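Equipment Planning Meeting, Minutes
June 16, 2025
Held at the Stikotow workshop

1. Budget position
The equipment line has 1185 left until November. The Hoxha quote for spare gripper fingers came in at 859 a set. Nobody present could say why two black fingers cost more than the table they work over. Quote not accepted. Hoxha to be asked for a price breakdown.

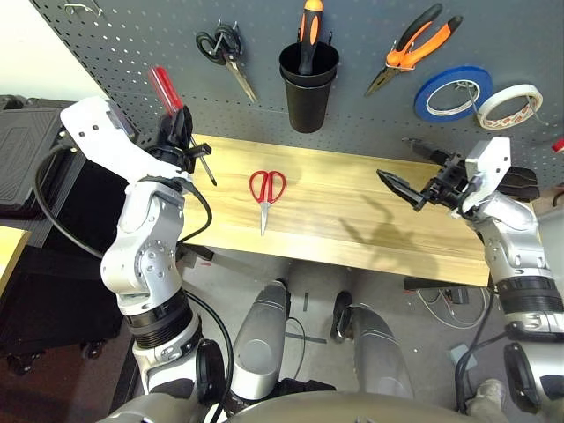 The Kunum service plan was raised again. It covers the arms and leaves out the grippers, the part most likely to wear. Several members doubted it was worth renewing on those terms. Held over.

2. Tool board task
The request is for a second pegboard station so tool pickup and put-away can run side by side. The meeting was not convinced. The first station should show a full week of logged runs before another is paid for.

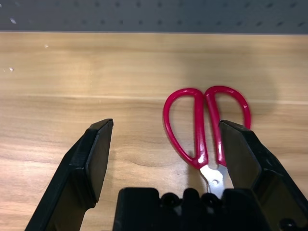

It was also asked whether scissors are a fair test, given that the shop handles far more tape. The reply was that both are on the task list. No success figures were brought to the meeting, and the minutes should show that they were requested last time too.

3. Limus proposal
Limus offers replacement hooks and holders for 958, delivery extra. Members felt that ordinary hooks would do until somebody demonstrates otherwise.
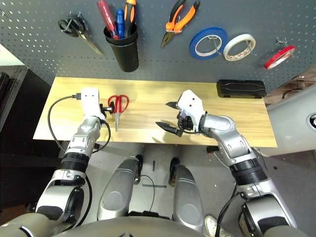 Tool board and table, current layout.

Agreed to put off the Limus order. The layout stays as it is until the logs are in.

4. Tape rolls
A request for 2 more wrist cameras was discussed. The case for them rests on hanging rolls being hard to grip, and the write-up gave no numbers. Sent back for more detail.

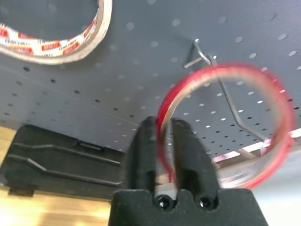 5. Actions
Get price breakdown from Hoxha.
Ask Kunum whether grippers can be added to the plan, and at what cost.
Bring run logs, including failed runs, to the next meeting.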